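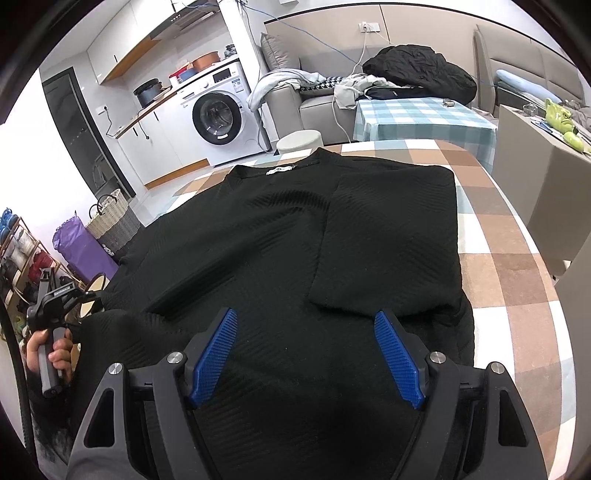 3.2. Construcción y recogida de demostraciones en el domicilio

Las dos pinzas manuales se montaron en un piso particular a partir del diseño Clanora, con herramientas de uso doméstico y piezas impresas en el taller compartido de Dinham. El primer prototipo se abría de forma asimétrica. Aslak Solheim rehízo los brazos y dejó más holgura en los pivotes, a costa de un pequeño juego lateral que aceptamos. Los dedos llevan almohadillas estriadas sustituibles —las lisas dejaban escapar el punto fino— y el cierre depende por completo de la mano del operador.

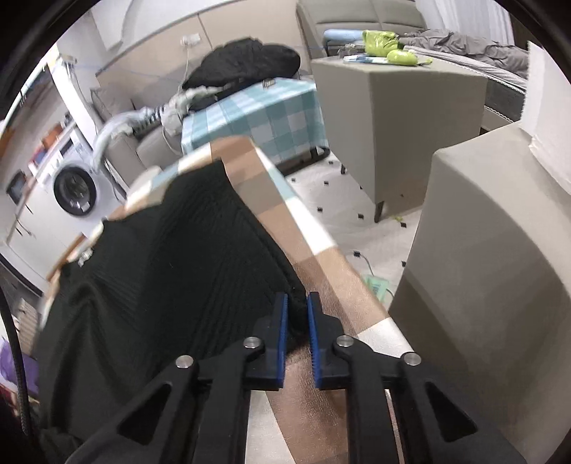
Figura 2. Pinza manual con almohadillas azules a ambos lados de la esquina de una prenda negra de punto.

Se grabaron 34 demostraciones de doblado. El operador trabajó sin guion fijo: podía repetir un agarre fallido o alisar la tela antes de seguir, y esos tramos se conservaron. Tampoco se retiraron los objetos habituales de la vivienda ni se cambió la iluminación entre tomas. 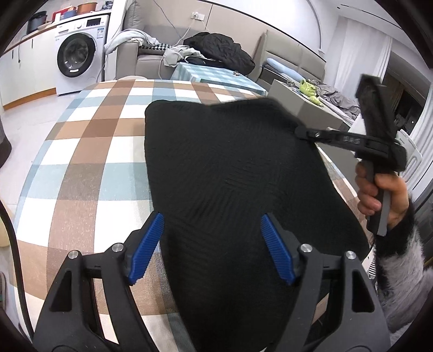

El registro completo contiene más de 3695 segmentos de agarre, de los que 1184 se reservaron para validación. La sincronización entre ambas pinzas se hizo con el módulo Bartoš, y las trayectorias se filtraron después con los mismos parámetros que en Hanasberg. Las prendas oscuras dieron los peores resultados en la detección de bordes, sobre todo cuando dos capas del mismo tejido quedaban superpuestas; el efecto se analiza en la sección 4.1.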